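Ponside says its paper cups are compostable. The county's compost plant won't take them 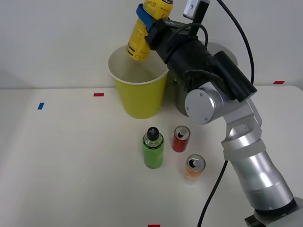
A yellow paper cup on a white tabletop.

Ponside, the food hall operator, told customers in January that every paper cup in its halls would be "fully compostable" by the end of the month. The green bins went in on schedule. What happens to the cups after that is harder to pin down.

The plant that handles food scraps for the county, run by hauler Zamero, does not accept paper cups of any kind. Its list of approved items, posted on the gate and on its website, allows napkins, coffee filters and uncoated plates. Lined cups are on the other list, next to diapers and treated lumber.

Asked where the cups from its green bins end up, Ponside first pointed to a press release. Asked again, a spokeswoman said the company was "working with partners on an end-of-life pathway" and that the cups were certified to break down in an industrial facility. She would not name one that takes them.

The certificate comes from Zindex, a testing firm hired by the cup maker, Agbenyega. A copy of the summary page was sent to this newsroom. It says the lining broke down within the required time in a lab, at a steady high temperature. It does not say how thick the sample was, or whether it was a whole cup or a cut piece. Zindex said the full report belongs to its client. Agbenyega did not return two calls.

Costel Coman, who managed a compost yard for the city until he retired, said the lab result may be perfectly sound and still not mean much.

"A lab gives it all the time and heat it wants," he said. "A yard turns a pile over in weeks and has to sell what comes out. If I find bits of cup in it, the farmer sends the load back and I eat the cost."

Coman said loads with too many cups were usually sent to the landfill whole, food scraps and all. He said he could not speak to how Zamero handles them now. Zamero said it inspects loads as they arrive and turns away those that fail, but would not say how many came from Ponside.

The numbers that Ponside has put out do not settle the matter. The company says it collected 3,338 pounds of material in its green bins during the first month. By its own breakdown, 2,478 pounds of that was food. The rest is listed as "fiber and other." There is no line for cups, and no line for what was rejected.

The release also says the program "diverted 100 percent of bin contents." A footnote defines diverted as "collected separately from trash." By that measure, a bag that is picked up from a green bin and driven to the landfill counts as a success.

Customers are paying for the switch. Ponside added a 10-cent charge to every drink served in a paper cup, described on receipts as a "green cup fee." The spokeswoman said the money covers the higher price of the new cups. She declined to give that price or say how much the fee has brought in. There is no discount for people who bring a mug, though she said one was being discussed.

An online petition asking for a mug discount had 1,478 signatures this week. Ponside said it welcomes the feedback.

The county has no rule on the word "compostable." A proposal to require sellers to name the plant that accepts their packaging was dropped from last year's waste plan after food businesses said it would be hard to follow. The waste office said it may come back in the next draft, which has no due date.

Zamero's advice for now is to put paper cups in the trash. The signs over Ponside's green bins still say cups go in, lids and all.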